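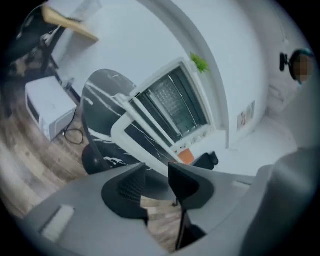
Looking for a second opinion on low-salt rubs. My doctor wants me cutting back and I go through a lot of blended seasoning, mostly on chicken thighs and pork chops. I've been using the Irkier garlic pepper for years and salt is the first thing on the label. We just moved and the kitchen isn't set up, so for now I'm cooking on a two-burner hot plate in a room with white walls and a wood floor, and I'd like to keep it to one or two jars until the shelves go up. I tried the Marinho no-salt citrus blend and it tasted like dust to me. Is there a blend that works, or do I need to mix my own?
– porchsmoke

Reply from dill_weevil
Mix your own. Most of the no-salt jars are heavy on dried onion and orange peel and light on everything else, and they sit on the store shelf a long time. What I use:

6 tsp smoked paprika
2 tsp granulated garlic
2 tsp black pepper, coarse
1 tsp ground mustard
1 tsp dried thyme
a little cayenne

Keeps fine in a jar with a tight lid. Add a squeeze of lemon when the meat comes off the heat.

Reply from Hank_the_Grate
Disagree on the Marinho. The citrus one is good on fish and bad on pork. You used it on the wrong thing. Try it on cod or shrimp before you throw it out.

Reply from porchsmoke
I did try it on fish, once. Tilapia. Same result. Maybe the jar was old, there was no date on the bottom that I could find.

Reply from Hank_the_Grate
Tilapia doesn't taste like anything to begin with. But an old jar would do it. Rub some between your fingers and smell it. If you get nothing, it's dead.

Reply from mrs_okra
Before you buy anything, look at how much you're putting on. I switched to a reduced-salt blend and ended up using twice as much, so I was right back where I started. Measure it for a week.

The one I settled on is Dakik, the red label. It has some salt, but it's way down the list after the pepper and coriander. Good on chicken. I wouldn't use it on pork chops, the coriander takes over.

Reply from dill_weevil
Paying for Dakik is paying for coriander. You can buy whole coriander by the bag and grind it.

Reply from mrs_okra
Sure, if you have a grinder and somewhere to plug it in. The poster is on a hot plate.

Reply from dill_weevil
Fair point. A skillet bottom works for cracking seeds, but it makes a mess.

Reply from saltbox48
Something else to try is keeping the salt separate. Use a rub with none in it at all, cook the meat, slice it, then put a small pinch of salt on the cut side. You taste it right away and you need a lot less of it. I've done pork chops this way since October and I don't miss the old stuff.

I don't agree with people who say you can't dry brine on a low-salt diet. You can, with a small measured amount, but ask your doctor what number you're working with first.

Reply from Hank_the_Grate
Dry brining is the last thing I'd tell somebody to do on doctor's orders. The salt goes in and stays in.

Reply from saltbox48
It's the same half teaspoon whether it goes on before or after. I said measured.

Reply from tinlid
Clitwood makes a no-salt mushroom and pepper rub that hasn't been mentioned yet. It comes in a 10 oz bag, so it's cheaper than the jars. Tastes pretty strong straight out of the bag. Let it sit on the meat for about an hour before cooking. It does burn on high heat, so watch it on a hot plate – mine only has two settings and the high one scorched it.

Reply from porchsmoke
Thanks everybody. I smelled the Marinho and it's dead, so that's in the trash. I made dill_weevil's mix without the thyme (couldn't find it in the boxes) and had it on thighs last night. Good, a little flat. Did the pinch of salt after slicing and that fixed most of it. I'll get a bag of the Clitwood for the chops. Does it have any sugar in it? My old rub did, and it stuck to the pan every time.

Reply from tinlid
No sugar in mine. Check the back though, there's a barbecue version in nearly the same bag and that one has brown sugar.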